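Review: Trevitz Kitchen Cell Rulebook, version 3
November
By Silviu Sima

I work with simulated kitchens since some years, and most of the rules we follow were never written down. They lived in the head of whoever set up the first test. So when Tyyne Kuusisto put the Trevitz rulebook on my desk on a Friday, I was glad, and also a little suspicious. A rulebook for robot arms near household stoves can be very thin or very heavy. This one is in the middle. I used it for two full rounds of checks with a simulated arm, and I will try to be fair with it.

What you get

The package has the rulebook itself, a set of blank check sheets, and a short supplement about simulation. You can print everything. The text is plain and the rules have numbers, so in a meeting you can say "rule 14" and all people find the same line. I missed an index. Toivo Juntunen made one for our group by hand and it took him one evening, so the publisher could do this too.

The main part is about approach: from which side the arm comes to the stove, how it stops, and what must be confirmed before it moves again. The authors ask you to treat the stove as hot in every test, also in simulation, also when the burners are off. At first I found this too strict for a computer model. After the first round I changed my mind. If the planner learns to pass low over the glass because "it is only simulation," the same habit goes later to the real machine.

The rule I like best is the two-view rule. Each check needs one view of the stove with its surroundings and one close view of the cooking surface, and you must fill the sheet for both. The wide view is for the neighbors of the stove: cabinets, outlets, small appliances, loose things on the counter. The close view is for the burner zones and for how near the gripper is to the front edge.

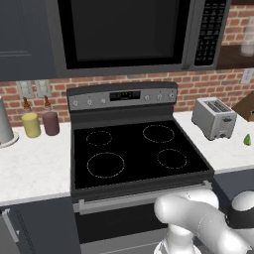

The wide view has the arm at the oven side of the range and the toaster on the counter to the right; the close view has the four burner rings with the gripper in front.
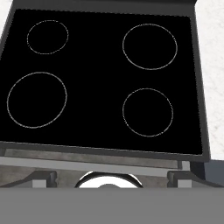
Where it is weak

The chapter about controls thinks mostly of knobs on the back panel. Front controls get one paragraph, and it does not say what to write when the gripper hides part of a knob from the camera. We decided to write "not confirmed" and to repeat the check from another angle. Hilkka Lappalainen wrote to the publisher about it and received a polite answer, with a promise for the next version.

The sheet for countertop objects is also too short. It has 5 lines. In a normal kitchen this is finished before you come to the second side of the stove, and then you write in the margin.

The word "clear" is used with two meanings. In one chapter it is a surface with nothing on it, in another it is a path where the arm can pass. Please choose one.

Would I buy it again

Yes, for a team which is starting. If you have already the Orndale sheets and you are happy, I would wait for the next version. For us the check sheets alone paid the price.

Recent reviews
Grindo bench clamp, second look
Tang cable guides for small arms
Orndale check sheets, 2109 edition
Sutrisno Entili on floor marking tape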